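Kitchen Safety Observer (part time, paid) — Plestmont test apartments

Kanex is looking for observers to join our home robot group in Plestmont. The position is open because of a fault we had in January, and we prefer to tell applicants about it in the advertisement and not only at the interview.

Our robots load and unload dishwashers in a normal kitchen. In January, during an evening run, one arm did not stop when its gripper met resistance in the upper rack. The force limit should have stopped it in less than one second. It continued to pull, the rack came off its left rail, and a drinking glass broke over the open door. The observer on duty pressed the stop button, but the button was on the far side of the room and she had to walk to it. She received a small cut on the hand when she cleaned up. Nobody else was in the kitchen.

We stopped all runs for 11 days. The cause was a settings file. After a gripper was changed, the old force limits were not loaded again, and the software started anyway without a warning. When we read the logs of the previous 1173 runs, we found 277 in which the arm had used more force than it should, without any damage that a person would notice. This second number worries us more than the broken glass. Observers were in the room for most of these runs and had no good way to report that a movement looked wrong.

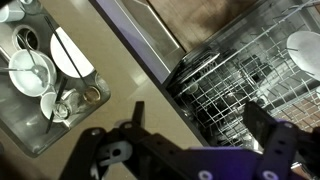 The software now refuses to start if the limits are missing, and every observer carries a wireless stop button on a belt. We have also decided that the observer may not do any other work during a run. Before, the same person watched the arm, wrote notes and answered the phone. We need more people for this reason.

What you will do

Stand or sit at the marked place and watch the arm during the whole run. Press stop when you see something you do not like. You do not have to explain it first, and a stop that was not necessary is never counted against you.
Check the force limits on the screen before each session and read them aloud to the operator.
Write a short report after each run — two or three sentences are enough.
Keep the floor near the dishwasher clear.
Inspect glasses and plates for cracks and remove the damaged ones. Cut-resistant gloves are provided and must be worn.

What we ask from you

You are at least 18 years old and can stay attentive for 40 minutes without looking at a phone. You can stand up and move away quickly. You can write simple English. Experience with machines is welcome, but we have also had very good observers who came from restaurant kitchens and from school cafeterias. If you have a pacemaker or another implanted device, please tell us before the first visit, so that our safety office can discuss it with you.

Training takes two days and is paid. The first day is at our Fonseca office and covers the January fault in detail, including the video and the full log. On the second day you will work beside an experienced observer in the kitchen. 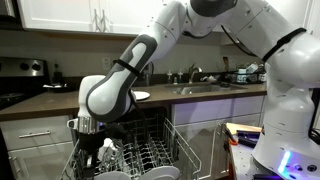 Will I be alone with the robot?
There are always two people in the kitchen, the observer and the operator, and if one of them leaves the room the run is stopped.

Hours and pay

Sessions are in the morning from 8:30 or in the evening from 5:00, and each session lasts four hours with two breaks. Most observers take three sessions in a week. We pay $572 per week for three sessions, and breaks are included. Travel by bus from Asitz station is paid back at the end of the month.

How to apply

Write to Moushumi Gamage, safety coordinator, with a short letter and the hours when you are free. A resume is useful but not required. Please describe in the letter one time when you stopped a piece of work because something seemed unsafe — at home is also fine. Applicants who are invited can read the complete fault report before they decide.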